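Datasets Models Docs Community Sign in

Selus Bedroom Snacks, data card

Maintainer: Shagufta Siddiqui

Selus covers one household activity: getting snack packets off a bed and into a tray. There are 2166 labeled stills, taken in a rented attic room at Ritthorpe. Please read the limits before you quote a score from it. I have my doubts about several of them.
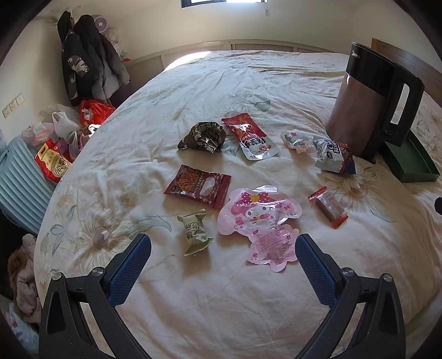

Snack packets on the duvet, with the kettle and the tray at the upper right.

## What is labeled

Each still gets one state: scattered, partly gathered, or gathered. The labels came out of the Cardoso tool and I rechecked 613 of them by hand. In 26 I disagreed with the label, nearly always over "partly gathered". I would not lean on that class. One packet in the tray and one packet left out are both "partly", and they are very different rooms.

"Gathered" means the packets are in the tray. It says nothing about whether the bed is tidy.

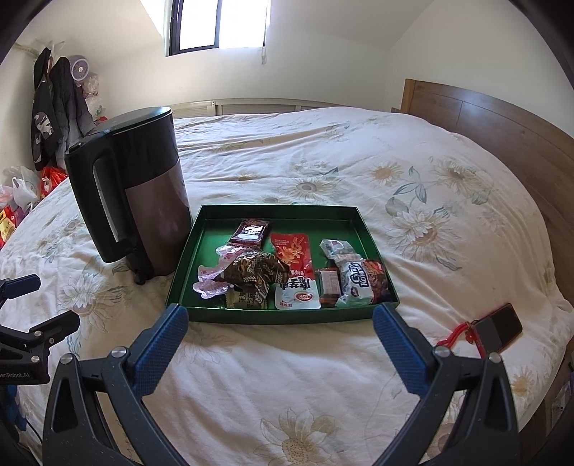 Nor does it say whether anything is stacked, flat, or facing up. Early users asked for a neatness score. We tried one in July and two labelers could not agree on what neat meant for a crumpled wrapper, so it was dropped. If somebody offers you a neatness column for this set, it did not come from us.

## Known problems

- One room, one style of bedding. A model may learn the flowers on the duvet and little else.
- Full packets and empty wrappers share the class "snack". Pistine, the older set, split them, and I still think that was the better choice.
- Text on packets is not transcribed.
- The first 1000 stills were labeled before the states were written down properly.

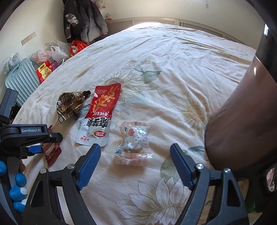
Whether a packet is trash is the question I get most, and Selus can't answer it. An open top is weak evidence. The long red-and-white packet has its top torn open, and a still won't tell you how much is left inside. The bronze-and-gold foil wrapper twisted into a loose knot is an easier guess, but it remains a guess, and it carries the same label.

## Use

Fine for checking whether a detector finds small shiny things on patterned cloth. I would not use it to claim that a system understands tidying. Corrections go to Shagufta Siddiqui, with the still number and the state you would give it.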